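Ticket 728: Shared calendar shows events one hour late after phone sync
Product: Brultberg Mail and Calendar
Site: Adthorpe office
Opened: 13 September 2024
Priority: Normal
Status: Closed, workaround in place

Original report

Events I create on the office desktop show up one hour late on my phone. A 9:00 meeting shows as 10:00. This only happens with the shared calendar called Tania. My own calendar is fine on both devices. Events created on the phone show at the correct time in both places.

I have tried signing out and back in on the phone, restarting both devices, and removing and adding the shared calendar. The events come back with the same wrong time. Two other people in the office have the same problem with the same calendar. One person does not, and she uses the web version only.

Desktop client is the current release. Phone client was updated in June.

Support, first reply

Please check the following and report back.

1. In the desktop client, open Settings, then Region and Time. Note the time zone shown there.
2. In the same window, note whether "Use system time zone" is checked.
3. Right-click the shared calendar, choose Properties, and note the time zone on the second tab. This is stored separately from the one in Settings.
4. On the phone, open one of the wrong events and tap the time. Send us the time zone listed under it.

Please do not delete the shared calendar. Removing it from your own view is harmless, but deleting it removes it for everyone.

Reporter

1. Eastern Time.
2. Checked.
3. The box is blank. On my own calendar the same box says Eastern Time.
4. It says "Fixed offset, UTC-5."

I also noticed that events from last winter are correct on the phone. The wrong ones start in the spring.

Support

That narrows it down. Eastern Time is five hours behind UTC in winter and four hours behind in summer. A calendar with a blank time zone falls back to a fixed offset, and the fixed offset does not change for daylight saving. The desktop hides the problem by reading the time zone from the computer. The phone client reads what is stored with the calendar, so it should be off by an hour during the summer months.

One thing does not fit. With a fixed offset of UTC-5 we would expect the phone to show summer events an hour early if it were displaying in that offset. You are seeing them late. We think the desktop is writing the local time with the wrong offset and the phone is converting it correctly to Eastern. To confirm, please export one wrong event (File, Export, Single Event) and attach it. 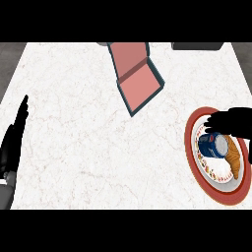
Reporter

I exported one. I opened it in a text editor first. The start time is 09:00 and the offset next to it is -0500. The meeting is in September, so I would have expected -0400.

Support

Confirmed. The desktop client is stamping new events on this calendar with the winter offset. The phone reads 09:00 at UTC-5 and shows it as 10:00 Eastern Daylight Time. Events created on the phone get the proper zone, so they look right everywhere.

We checked the history of the calendar. It was brought over from the old server in the Tiêu migration, and calendars moved in that batch lost the time zone field if the owner account had been closed. The migration log lists 217 of them. Most are not in use.

Fix, part one. The owner or an administrator should do this.

1. Open the shared calendar's Properties, second tab.
2. Choose Eastern Time (US and Canada) from the list. Do not choose any entry that begins with "UTC."
3. Click Apply, then close the desktop client completely.
4. Open it again and check that the box still says Eastern Time.

New events should now sync correctly. Existing events keep the old offset until they are repaired.

Reporter

On the first try the box was blank again after restarting. I was signed in with my normal account. With the admin account the setting stayed. I made a test event at 2:00 and it shows as 2:00 on all three phones.

How do I repair the old ones? There are roughly 2,000 events on this calendar.

Support

Sorry, we should have mentioned that normal accounts can edit that box but the change is not saved. That has been logged as a separate bug.

For existing events, use Tools, Repair Calendar, Recalculate Offsets. The tool handles up to 1,000 events in one pass, so set a date range and run it in stages. Past events can be skipped if you only need upcoming ones. Export the whole calendar before you begin. Attendees will not get update emails as long as "Notify attendees" is unchecked, and it is checked by default.

Reporter

Exported a backup and ran the repair on everything from today forward. It finished in one pass. One recurring meeting was still wrong afterward. I had moved a single date in that series by hand, and the repair skipped the whole series. I deleted it and made it again, and it is correct now.

Leaving the past events alone. OK to close.

Support

Closing. The skipped series has been added to the notes for the repair tool. If the time zone box goes blank again, reply to this ticket and it will reopen.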